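22 February 2021

Cool and dry first thing, wind got up after dinner. Lit the stove in the workshop and did the usual chores before starting on the Plurkden diary. Copied out 9 pages, November mostly — washing, callers, a lame horse, the price of lamp oil. The hand gets worse where she writes at night. One word on page 70 I can't read, might be "supper" or "slipper". Left a gap and pencilled a note beside it.

Pressed the loose leaves under the Dostar boards. Glue still tacky at the spine, so I left it clamped. 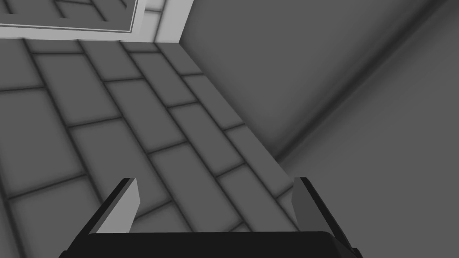
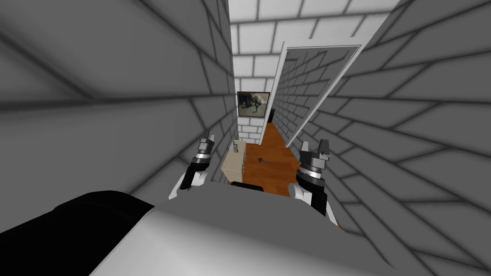
Parcel from Tsolakis came late, blotting paper only, no thread. Will ask again. Drostness want the first 22 leaves back before the rest go out, so those are next. Tea at the bench, swept up, locked up at dusk.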